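Chapter 5
Estimates and Why We Keep Believing Them

Most software teams are asked for a number before anyone has read the code. The number is then written into a plan, and by November the plan is being treated as a promise. This chapter looks at how much weight such figures can bear. My own view is: very little.

Take the Barnberg billing rewrite. It was sized at 700 hours, using story points converted by a formula that no one on the team could defend. It consumed 1252.
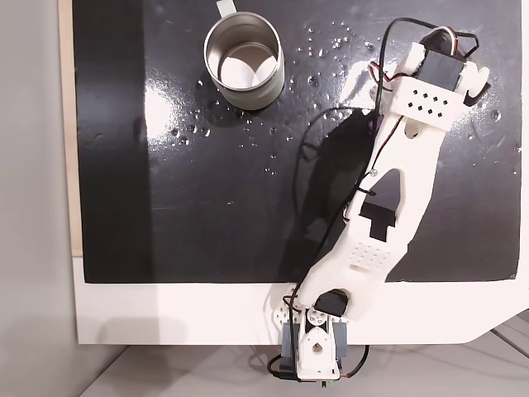 Gladys Temba objects that a bad estimate still forces people to talk about scope, and that she would sooner have a wrong figure than a silent meeting. Fair enough, but the talking could be had without the figure. At Barnberg the talk was forgotten and the figure went to the client.

Defenders of velocity charts make a larger claim, that averages settle down after a few sprints. Perhaps they do, on a stable team doing similar work. I have seen few of those. The Sketenen group changed members in 5 of its 11 sprints, and its chart was still presented in full colour to management
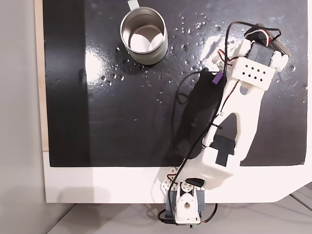 as though the line meant something. Ask what would have been decided differently had the line sloped the other way. If the answer is nothing, the chart is decoration.

Section 5.1 begins with the range estimate, the least dishonest of the common methods.

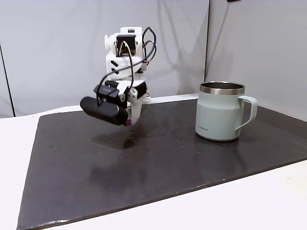 Figure 5.1 Small robot arm at a dark board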